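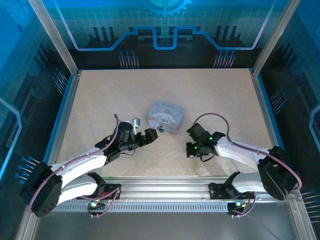

Set the base frame of each arm in software before you touch any other setting. Most two-arm faults I get called to look at in the Cliltico shop come from a base frame that is off by a few millimeters. With both arms bolted to one aluminum rail, measure from a single point on the rail and enter both offsets from that point. Measuring each arm from its own corner of the board gives two errors that add up where the grippers meet. Check the result on something with straight sides. A small tin set at a slight angle works well, as the planner has to get the rotation right as well as the position.

Planning tips

Give the two arms separate plans but one shared clock. Our planner, Vatar, will let each arm run on its own timer, and the drift shows up late in a long run. Cap the search at 4000 samples per plan. If it fails at that number, the goal pose is bad, and more samples will not fix it.

Small parts go in the collision model as padded boxes. Pad by 2 mm. Leave the padding off the part being picked, or the gripper will stop short and report success.
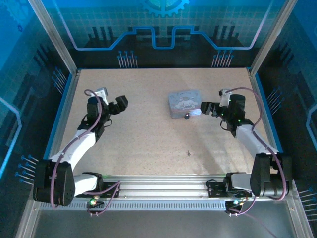 Why does the planner refuse a grasp that worked an hour ago?

The old object pose is usually still in the world model. Clear the model at the start of each task and run perception again before planning.

Log the refusals with their reason codes. Wiesława Sowa keeps ours in a plain text file, one line each, and it gets more use than the dashboard.

Handing off between arms

Treat the meeting point as a locked zone. One arm holds the lock, moves in, and stops. The second arm may enter only at reduced speed. Release the lock after the second arm has backed out, and not on the gripper-open signal. 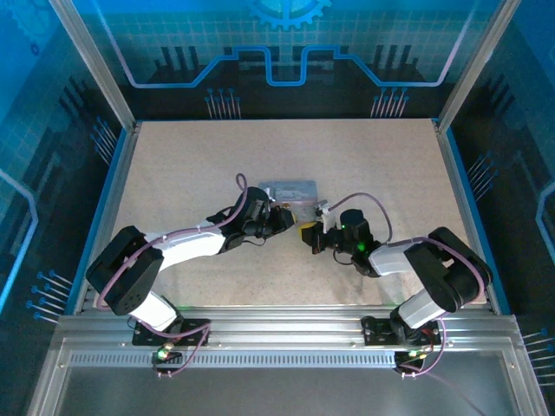 Both grippers at the small yellow object, center of the board.

Keep cable slack in the model too. A loop over the wrist needs its own keep-out shape, drawn larger than it looks at rest. Limit wrist roll to 90 degrees either way until that shape is in.

Wrist camera tips

1. Lock exposure and white balance before recording. Shiny metal close to the lens will pull auto exposure down and the rest of the image goes with it. 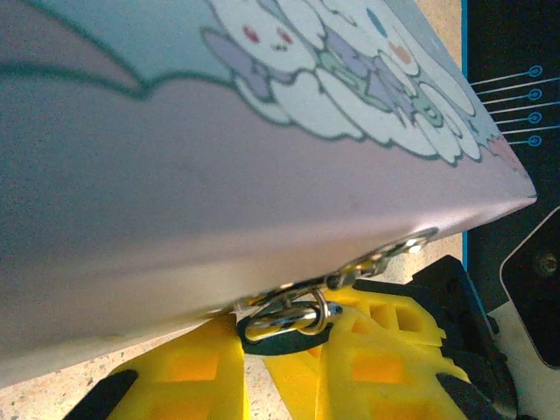
2. Redo the hand-eye calibration after any change to the gripper fingers. Save the old file under a new name first.

3. Mask the fingers out of the image before pose estimation. Fahad Kakakhel's mask script reads the joint angle and picks the matching mask.

4. Drop stale frames. Compare the camera timestamp to the arm state and skip the frame if they do not match.

Last edited 6/25/21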